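The left hand stopped again

August 9, 2026

Run 17 on the peg board ended early. The left hand curled its fingers and would not open, and the log gave a current fault on the wrist joint. The right arm kept working – it should have halted too. 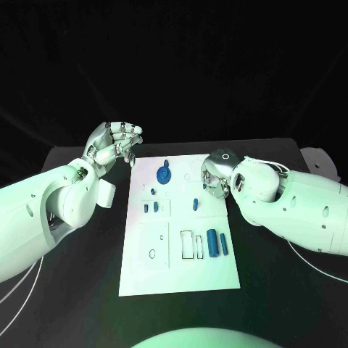

What I changed

I rerouted the wrist cable with more slack and set the stop so a fault on one arm halts both. I tripped it by hand 5 times and both arms stopped each time. The Finberg firmware update can wait until April.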